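Door and window contact sensor

A door and window contact sensor is a two-part device that reports whether a hinged, sliding or lifting closure is open or shut. It is among the oldest components in domestic intruder alarms and is now commonly sold as an accessory to home automation hubs. The larger part contains the switch, the electronics and usually a battery. The smaller part contains a permanent magnet.

Principle of operation

Most contact sensors use a reed switch, consisting of two ferromagnetic blades sealed in a glass capsule filled with inert gas. With the magnet close by, the blades are magnetized and drawn together, completing the circuit. When the door opens and the magnet moves away, the blades spring apart. Some recent units use a Hall effect or magnetoresistive element in place of the reed. These have no moving parts and tolerate vibration better, but draw a small continuous current.

The distance at which the switch changes state is known as the operating gap. The distance at which it returns is slightly greater, and the difference (hysteresis) prevents repeated signals from a door that rattles in the wind. Steel frames absorb part of the magnetic field and shorten the gap considerably. Spacers of plastic or aluminum are used to lift both parts clear of the metal.

Types

Surface-mount sensors are fixed to the face of the frame and the door with screws or adhesive pads. Recessed sensors are cylindrical and sit in drilled holes, leaving only a flange visible. Overhead garage doors require a heavy-duty floor or track-mounted type with a wide gap and an armoured cable. Balanced sensors contain several reeds and biasing magnets arranged so that a second magnet held against the housing will itself cause an alarm. 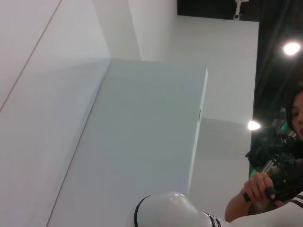 Wired sensors are connected in zones. In a normally closed loop, current flows while all doors are shut, and a cut wire is detected as an opening. An end-of-line resistor placed at the sensor allows the panel to distinguish a short circuit from a healthy loop. Installing the resistor inside the panel defeats this function, a fault frequently found in older homes.

Wireless sensors transmit on change of state and at fixed intervals for supervision. If no supervisory message arrives within the period set at the panel, the sensor is reported as missing. The Trundel hub, for instance, accepts 73 sensors and assigns each a numbered slot; the Bunen hub groups them by room instead and has no fixed slots.

Power consumption

Battery life depends chiefly on the number of transmissions. A sensor on a linen closet may outlast one on a front door by several years although the two are identical. The Tristell surface-mount unit checks its switch every 200 milliseconds and sleeps between checks. Cold reduces the available voltage of lithium coin cells, and a low-battery warning that appears overnight in an unheated garage or cottage may clear by mid-morning.

Installation

The switch is normally mounted on the fixed frame and the magnet on the moving leaf, at the edge farthest from the hinges. Alignment marks on the two housings should face each other. The Figueroa 951 is supplied with a spacer 8 mm thick for use on steel doors. On double-hung windows both sashes are fitted where both can be opened.

Limitations

A contact sensor detects only the separation of its two parts. Broken glass, or a panel cut out of a door, leaves the contact closed. For this reason it is often paired with a glass-break or motion detector. It also gives no indication that a door is locked, and a deadbolt needs a separate bolt-position switch in the strike.

See also
Glass-break detector
Passive infrared sensor
Reed relay
Strike plate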